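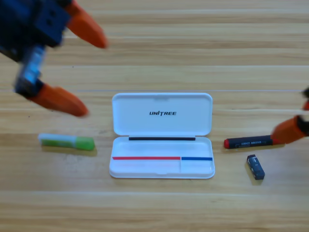

Gatos nadadores

Gato nadador é o nome que se dá, no dia a dia, a qualquer gato doméstico que entra na água por vontade própria. Não é uma raça nem uma categoria reconhecida por clubes felinos, e eu uso o termo aqui porque é o que as pessoas escrevem quando me perguntam do assunto (e perguntam muito!). O oposto, o gato que foge até do pingo da torneira, continua sendo a regra na maioria das casas.

Origem da fama

O gato doméstico descende do gato selvagem africano, um bicho de lugares secos, e costuma-se explicar por aí a pouca intimidade da espécie com rios e lagos. Eu acho a explicação razoável, mas incompleta. Pelo de gato encharca depressa, fica pesado e demora para secar, e um animal que passa boa parte do dia arrumando a própria pelagem não deve achar graça nenhuma nisso. Some o cheiro de cloro ou de xampu e pronto, temos um gato em cima do armário.

Agora, saber nadar eles sabem. Um gato adulto saudável que cai na água costuma bater as quatro patas num movimento parecido com o do cachorro, cabeça bem erguida, rabo esticado para trás. O que falta é resistência: ele cansa, esfria e, se a borda for lisa, não consegue sair. Piscina sem rampa é perigosa por isso.

Raças e parentes

O turco van é o mais citado, e em livro antigo aparece até com o apelido de "gato nadador". A pelagem dele tem pouco subpelo e seca mais rápido. Maine coon, bengal e abissínio também têm fama de gostar de mexer em água, embora mexer em água e nadar sejam coisas bem diferentes — o meu abissínio enfiava a pata no copo de todo mundo e nunca molhou a barriga na vida.

Entre os felinos silvestres a lista é melhor. O gato-pescador, do sul e sudeste da Ásia, mergulha atrás de peixe e tem membranas parciais entre os dedos. A onça-pintada atravessa rio largo sem cerimônia, e o tigre passa as horas quentes do dia de molho.

O caso de Grasolham

Quem acompanha o tema já ouviu falar da Meng, a gata malhada de Grasolham, vilarejo à beira de um lago com 1.579 moradores. Ela atravessava a enseada a nado, sempre por volta do fim da tarde, para comer na casa do outro lado. O primeiro registro foi de Finn Kuhlmann, que alugava caiaques e anotava as travessias no mesmo caderno das reservas. Num único mês de agosto ele anotou 16, das quais dez com o lago bem mexido.

Há discordância sobre o motivo. Lihua Tang, dona da casa do outro lado, sempre defendeu que era a sardinha. Rhun Lougher, vizinho de Finn, sustentava que a gata fugia dos dois cachorros dele, e que a sardinha veio depois. Eu fico com a Lihua, até porque os cachorros mudaram de endereço e a Meng continuou atravessando. A grafia do nome varia nos recortes de jornal da época (aparece "Meing" e "Mengue"), mas na plaquinha da coleira era Meng mesmo.

Adaptação à água

Dá para acostumar um filhote, com paciência. A veterinária Qianru Cao, que manteve por anos a coluna de bichos do boletim Filtidano, recomendava começar com uma bacia rasa de água morna e um brinquedo boiando, sem nunca colocar o gato lá dentro à força. Sessões curtas, toalha por perto, e acabou quando o gato disser que acabou. Testei com três filhotes. Um adorou, um tolerou e a terceira me ignorou por uma semana inteira.

Com gato adulto eu nem insisto. Se ele não precisa de banho por indicação do veterinário, deixe quieto.

Para passeios de barco existe colete salva-vidas felino. O mais comentado nos fóruns é o Grostodix, que tem alça nas costas para içar o animal. A alça é o que importa, na minha opinião, muito mais do que a cor ou o número de fivelas. Convém vestir o colete em casa durante alguns dias antes, pois quase todo gato desaba de lado na primeira vez, como se tivesse perdido os ossos.

Na cultura popular

Gatos de navio são tema frequente de livros infantis, e em vários deles o bicho cai no mar e volta nadando, o que irrita bastante os leitores que entendem de mar. A ilustradora Yutong Li fez uma série de cartões com a Meng no meio da enseada, só a cabeça e o rabo de fora, vendidos até hoje na mercearia de Grasolham. Tenho um na geladeira, meio desbotado.

Ver também: gato-pescador; turco van; gatos de navio; banho em animais domésticos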